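Falten nach Maß

Wer Strickwaren zusammenlegt, arbeitet gegen ein Material, das seine Form nicht hält. Gewebte Hemden lassen sich an der Bügelkante ausrichten, Maschenware dehnt sich quer zur Laufrichtung und zieht sich beim Loslassen zurück. Im Textilpflegebetrieb Dönmez gilt deshalb seit Dezember eine eigene Anweisung für Pullover und Strickhemden.

Ausgangspunkt ist das ungeordnete Teil auf einer ebenen Fläche. Ein Bett genügt, sofern das Laken glatt liegt. Zuerst wird der Kragen gesucht, dann das Teil an einer Falte gefasst und flach ausgezogen, ohne am Saum zu zerren. Ärmel kommen schräg auf den Rücken, die Seiten folgen bis auf eine Breite von 28 Zentimetern. Gefaltet wird zuletzt vom Saum zum Kragen, in zwei Schritten.

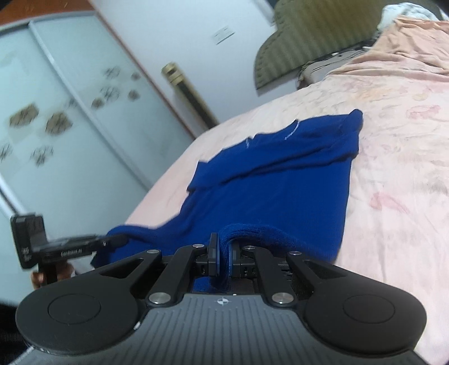

Teodora Lazarević hält den ersten Griff für überschätzt. Entscheidend sei die Unterlage, sagt sie: Auf einem weichen Laken wandere der Stoff mit, und wer am Kragen ziehe, verschiebe das halbe Bettzeug. Sie faltet Strick nur auf dem Tisch und streicht jede Lage mit dem Unterarm aus.

Bei Dönmez wurden beide Varianten an 213 Teilen verglichen. Auf dem Tisch lagen die Kanten gerader, auf dem Bett ging das Auslegen schneller — vor allem bei schweren Qualitäten. Für die Lagerung empfiehlt der Betrieb Stapel von höchstens acht Teilen. Darüber drückt das Gewicht die unteren Bünde platt. Dunkle Farben liegen mit der Innenseite nach außen, Kragen abwechselnd links und rechts.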